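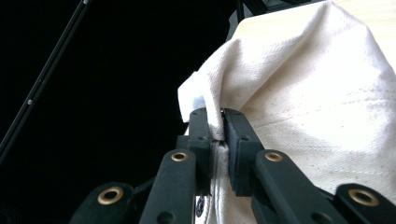
Pinch on the unbleached canvas, pads closed on one fold. Gorkby kit, hand-held unit.

Wednesday, after lunch

Second day with the Gorkby trial kit and I'm finally past the unpacking and swearing stage. For anyone picking this up after me: the box is on the bottom shelf, the hex keys are in the lid pocket (put them back, please!), and the quick start sheet is fine up to page two, where it starts talking about a mounting plate we didn't order. Skip to the pairing part.

So the question from Monday's meeting was whether we buy the kit outright, rent it for the Clekulmont job, or stick with the old Sikel grippers and keep grumbling. Clekulmont want us to teach an arm to pick up canvas bag blanks and lay them on a sewing table, and the Sikels are hopeless on cloth. They were made for boxes. You can get a fold into them if you feed it in with your other hand, but that rather defeats the point.

Started with the heavy twill because it's the closest thing we have to what Clekulmont sew. The hand-held unit is nicer to use than I expected. The linkage opens wide and comes together evenly, and the pads meet flat, so a fold goes in as a thin straight seam and the rest of the cloth bunches up around it. I like that you can see the whole pinch from the camera view, with the pads right in the middle. On the Sikel view half of what you want is hidden behind the housing.

Things I don't like, in the order they annoyed me:

The trigger. It's stiff for the first bit of travel and then goes all at once, so my early grabs were either nothing or a fistful. I got used to it in an hour or so but my thumb is complaining. Christos has bigger hands and had no trouble at all, which he mentioned more than once.

Pads. The ones fitted are the standard set. There's a softer set in the price list at 50 a pair and I'd want to try those before we sign anything. The standard ones hold twill fine, but I had a go with the thin lining material as well and got it maybe one time in three. Could be me. Could be that lining is just horrible stuff.

Software. The recorder wants to name every session by itself and you can't change it until the session is closed. Lost one run that way, or lost track of it anyway, it's in there somewhere. I've started writing the session name on the whiteboard as I go.

Money, since I'll be asked. Their quote is 3410 for the full kit with a year of support. Rental is 1000 a month with a one month minimum, and they'll take the first month off the price if we decide to keep it. That seems pretty fair to me, and if Clekulmont drags on into a second month (it will) then buying looks a lot more sensible. Christos thinks we should ask for the soft pads to be thrown in. I think so too, but he can be the one to ask.

What we owe Clekulmont for the first round is 200 good grabs on canvas, a mix of flat cloth, crumpled cloth and folds. I'd planned to do the flat ones first and get them out of the way, but flat is the hard case. The pads skate across the top unless you come in at a slant and push a little to raise a ridge. Once there's a ridge it's easy. Wrote to Khan at the support desk asking if there's a recommended angle and got a quick, friendly answer with a link to a video about cardboard. Will try again with a clearer question.

One more for the setup notes: check the grommets on the linkage arms before you start. I don't know if they need any care, the manual says nothing, so that's on my list for Khan as well.

4:30. Stopping here, batteries are on the charger by the window. Tomorrow: rest of the crumpled set, then lining again with Christos on the trigger so we find out whether it's me. Also need to ask Gorkby if the trial can run to the end of November, and whether the trigger spring comes in a lighter version.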